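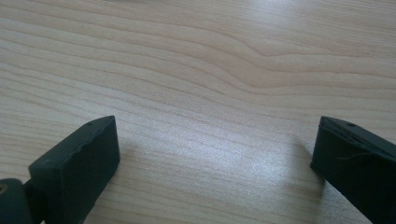 The task sheet said: pick up the spoon, place it in the cup, return to start. Romain Jacquet had done it 2759 times by Friday and was due to reach 3000 before the handover to Dreltell.

The method was simple. He held the gripper by its handle, squeezed the trigger to close the fingers and released it to open them. The camera on the gripper recorded what the fingers were about to touch. Motion was logged separately and matched to the video overnight. Each attempt was called an episode. A good episode lasted 12 seconds. Anything over 32 was rejected by the software, on the grounds that a person who took that long was thinking, and thinking could not be learned from the recordings.

Calloway ran the room. She had written the collection procedure for Flikgate and had revised it in June, after the first arm trained on it learned to hesitate above every cup. The cause was found in the data. One of the demonstrators had a habit of checking that the cup was upright before letting go. The arm had copied the pause without the check. It stopped for a second and a half over the cup, then released, whether the cup was upright or lying on its side.

The revised procedure had a section headed Mannerisms. Demonstrators were to avoid them.

"You have one," Calloway said. She had his episodes on the left screen and the arm's trial runs on the right.

"Which?"

"At the end. Watch the return."

He watched. In the recording the spoon dropped into the cup, the fingers opened, and the gripper travelled back to the start position over bare table. Before it stopped it dipped by a few millimetres and came up again. She played another. The same dip. She played one from the first week, which did not have it.

"When did it begin?"

"Episode 300, near enough. It's in everything after that."

On the right screen the arm put its spoon in its cup, went back to its start position and dipped.

Jacquet asked whether it affected the success rate. It did not. The arm completed the task at the same rate with or without the dip, and the client's acceptance test measured only the spoon. Calloway said that was not the point. Dreltell would see an arm nodding at a table and ask why it did so, and she would need to put something in the report.

"Could you cut it? End each episode early."

"I tried. Then it doesn't know it has finished. It stays over the cup."

He took the gripper back to the table and ran a set with attention to the return. Spoon, cup, open, back. He held his wrist stiff and kept the height constant. The first few were clean. At the seventh he felt the dip happen, after the fingers had opened and before he had decided anything. He marked the episode as failed and did it again.

The table was the same one they had used from the start. The light lay across the middle of it and flattened the grain. Further off, to the right, the lines bent down and rose again. He had looked at that bend at the end of every return for weeks, as it was the mark he used for the start position. No tape was allowed on the table. The model would have used the tape.

He moved the gripper slowly along his usual path and watched the grain. At the end of the path his hand went down and came up. It followed the line.

"It's the table," he said.

Calloway came over. He showed her twice, then gave her the gripper and told her to use the bend as her mark. She did ten returns. On the last two her wrist dropped at the same place, though less than his.

She fetched the spare table top from the Plivari job, which was plain white, and they set it over the first. On it Jacquet did forty episodes. The dip was present in the first nine, smaller in the next few, and absent from then on. He had to be told when he had reached the start position. Calloway stood beside him and said "there" each time, until he no longer needed it.

The arm was retrained over the weekend on the white table data alone. It was a small set and the success rate fell. It missed the cup more often and twice closed on nothing, but its return was level. Calloway entered both results in the report and recommended the original model. Dreltell agreed. The remark about the return motion was given one line, under known behaviours.

On the day of the handover the arm was installed at the client's site, over a steel bench with no grain. Jacquet loaded the model and started the test. Spoon, cup, open, back. At the end it dipped and came up again, in the right place, and waited for the next spoon.

The Dreltell engineer asked what it was doing.

"Finishing," Jacquet said, and passed her the form to sign.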